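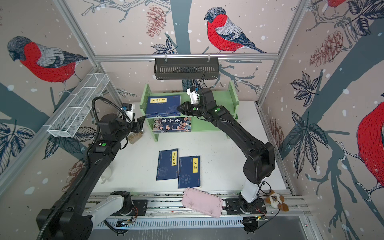 Visit report: Drornis open day, Kamaner

Drornis opened its test hall in Kamaner to outside visitors on Wednesday, April 10, 2024. I attended the afternoon session. The invitation promised "household and light shop-floor tasks under realistic conditions", and I went mainly to find out what was meant by realistic. My interest is a stockroom which handles returned books and small boxed goods, where most of the labour goes into putting things back.

The hall is a former cold store on the Ivanov estate, and the insulation panels are still up. They keep the noise down, so it was possible to hear the joints working and to ask questions without shouting. Visitors were taken round in small parties. Ours was led by Bujar Hodžić, who runs the manipulation group and answered most questions with a number or with "we have not measured that". I found this useful.

Shelving

The first stop was book handling, and we spent longest there. The cell is a box built from aluminium extrusion, with a pair of arms mounted on a rail at the front edge of a white tabletop and a small light green bookcase against the back wall. Each arm carries a two-fingered gripper with a camera on the wrist. The job is to get books off the table and on to the shelves, and to leave those already shelved in an acceptable state.

The walls are papered with a large print of bullfinches, branches and pinecones. Hodžić said the wall covering is changed between batches of recordings, so that a policy cannot learn to rely on a plain background. The same reasoning covers the loose items. There was a pink phone case lying near the front edge and a small plush toy in the corner by the right arm. Neither has any part in the task. The arms are expected to work round them.

Books are a harder test than they look. A paperback lying flat offers a gripper very little to hold. The fingers cannot go underneath, the cover bends when pushed, and pressing down on the top only moves the book about. A person solves this without thought by sliding the book to the table edge or lifting a corner with a fingernail. The arms have neither fingernails nor much feeling in the tips.

The method we saw was to push the book with one gripper against the other, let the near edge ride up a little, and close on the spine. When it worked, it worked smoothly. When it did not, the book turned on the table and the arm had to start again from a worse angle. Overlapping books are worse still: the upper one has to be moved first, and moving it usually shifts the lower one. The system has to look again before each attempt, and this accounts for a good part of the cycle time.

Placing was better than picking. With the book upright in the gripper, the arm approached the shelf squarely and released without a visible jolt. The remaining difficulty is a lone book with no neighbour. It leans, and if it leans too far it slides down and ends up flat. The second arm is used to steady it from the side. I asked whether a bookend would be simpler. Hodžić agreed that it would, and said that the households they have in mind do not own many.

We watched four attempts. Two ended with the book on the shelf and standing. In one the book was dropped on the table, and in one the arm stopped in front of the shelf and waited for an operator to clear it. I would not draw a success rate from that and neither would the staff.

Titles came up in the questions. The set includes Chinese paperbacks in near-identical dark blue covers with yellow title labels, among them 小窗幽记, 易经 and 笑林广记. Anyone who has shelved a uniform series will see the point. Colour and outline tell the machine almost nothing, so an instruction naming one of them has to be settled by reading the label. According to Hodžić, reading is reliable when the label faces a camera and the book is still, and poor once a finger covers part of the characters. There is no sorting by author or subject yet. The present goal is the right book on the right shelf.

For my own purposes this is the important limitation. A returns trolley is emptied by class mark, and a book on the wrong shelf is lost until someone trips over it. A machine which shelves neatly and wrongly makes more work than a pile on a table.

Cables

A short note on hardware, as several people in the party asked. The cable conduit runs over the outside of the arms. That makes service easy and is perfectly good in a test cell. In a house it would snag. Drornis has an internal routing on paper, but it limits wrist rotation, and the wrist is what does most of the work at the shelf. No decision had been taken.

The wrist cameras raise a similar question. They give a close view of the fingers at the moment of contact, which a fixed camera cannot do when the forearm is in the way. They also add bulk just where space is shortest. On a shelf with low clearance the camera housing meets the shelf above before the fingers reach the back. The answer so far has been to place books near the front and push them in with a closed gripper.

Laundry

The second stop was folding. A single arm was working on tea towels and a second bench was doing T-shirts. Tea towels are close to solved, provided that they arrive flat. T-shirts were folded to a standard I would accept from a tired person. What neither bench did was take a garment from a heap and find its shoulders, and staff were open about the fact that an assistant did that part by hand before each run.

Speed was poor. I was not allowed to time it formally, and my own impression is that the T-shirt bench was several times slower than a person would be. Hodžić's view is that speed matters less at home, where a machine could work overnight. That is fair for folding. It is less fair for anything which blocks the kitchen table.

Kitting

The shop-floor demonstration was run with Orkel, a supplier of packing stations, and was the most finished of the three. An arm filled a tray with plastic fittings taken from open bins and passed the tray to a weigh plate. The weight check found missing parts and sent the tray back. This ran without a stop for as long as we stood there.

The comparison with the book cell is a little unkind. The fittings are rigid, all of one family, and always in the same bins. The lighting is fixed. A part dropped on the floor is swept up later and written off. None of that holds for a living room or for a returns desk. It does show where the money is likely to go first, and the Orkel representative said plainly that they had no interest in cloth.

There was some discussion of changeover. Switching to a new set of fittings takes an operator one shift, mostly spent in recording examples by hand and checking the failures. I thought this was good. A colleague from a furniture warehouse thought it was hopeless, as his stock changes daily. We were both reading the same figure against different jobs.

Questions put at the end

Safety. The cells at the open day were enclosed or roped off. Drornis is not claiming that any of this can share a room with children or pets. Force limits are set in software, and an independent assessment is planned for December.

Recovery. I asked what share of failures the system notices on its own. The reply was that dropped objects are usually noticed and misplaced ones usually are not. A book on the wrong shelf looks like a finished job.

Price. None given.

Maintenance. Gripper pads are treated as consumables. They wear faster on book covers than on plastic, and dust from paper lowers the grip. The pads are wiped at the start of each session.

Assessment

For fixed trays and rigid parts, I would be willing to pilot the kitting station now, subject to the changeover time being confirmed on our own stock. Folding is of no use to us and I have not looked further into it.

For shelving, I do not recommend a trial this year. Placement is nearly good enough. Picking flat paperbacks is not, and label reading during a grasp needs to improve before class marks can be attempted at all. I have asked Drornis whether the cell could be run with books presented spine up in a sloped tray. This would remove the hardest part of the pick, and our trolleys could be altered to suit at little cost. Hodžić was interested, though he pointed out that somebody would then have to load the tray.

He has offered to run a batch of our own withdrawn stock if we send a box, mixed sizes, labels left on. I have put one aside and will forward the results when they come back.

Travel: the Kamaner train is slow but direct. The estate is a short walk from the station, and the hall is at the far end, past the tyre depot. Bring a coat, as the heating is confined to the offices.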